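Open Day at the Jedico Surgical Robotics Laboratory: Frequently Asked Questions

Practice suturing on a synthetic tissue pad
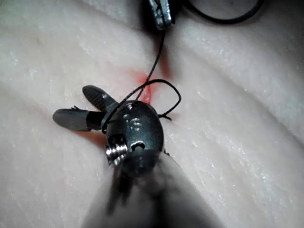 When does the open day take place?
The laboratory opens to the public once a year, in May. Doors open at 9:30 a.m. and the last group is admitted at 3:00 p.m. The exact date is posted on the registration page when booking begins.

Where is the laboratory?
The laboratory occupies the ground floor of the Panicker Building on the Skultberg campus. Visitors should use the north entrance. The east entrance is reserved for deliveries and staff.

Do I need to register?
Yes. Each demonstration is limited to 20 visitors, and places are assigned in the order in which requests are received. A total of 125 places is available for the day. Visitors without a confirmed place may view the poster display in the lobby but may not enter the demonstration room.

What will be demonstrated?
Each group will see a session of robotic suturing. The instruments handle black suture thread on a synthetic tissue pad with a reddish line representing an incision. The operator explains each step as it is carried out, and views from the small camera at the instrument's wrist are displayed on a wall screen.

How long does a demonstration last?
A demonstration lasts 35 minutes, followed by a question period of 20 minutes. Visitors may leave during the question period if they need to.

Are patients or animals involved?
No. All work shown to the public is carried out on synthetic material.

Who leads the sessions?
Sessions are led by Karthikeyan Raju, head of instrument training, with members of the Trirnov project team. Questions about research funding or hiring should be sent to the main office and will not be answered during the demonstrations.

May visitors operate the instruments?
Visitors may not operate the surgical instruments. A separate training console with a simulated task is available in Room 4 for visitors aged 12 and older. Time at the console is limited to five minutes per person.

Is the event suitable for children?
Children are welcome when accompanied by an adult. Each child needs a registered place.

May I take photographs?
Photography without flash is permitted in the demonstration room. Video recording requires written permission, which must be requested when registering.

Is the building accessible?
The demonstration room, Room 4, and the restrooms are all on the ground floor and can be reached without steps. Visitors who need reserved seating or a sign language interpreter should state this on the registration form.

What if I can no longer attend?
Please cancel through the link in the confirmation message so that the place can be offered to the next person on the waiting list.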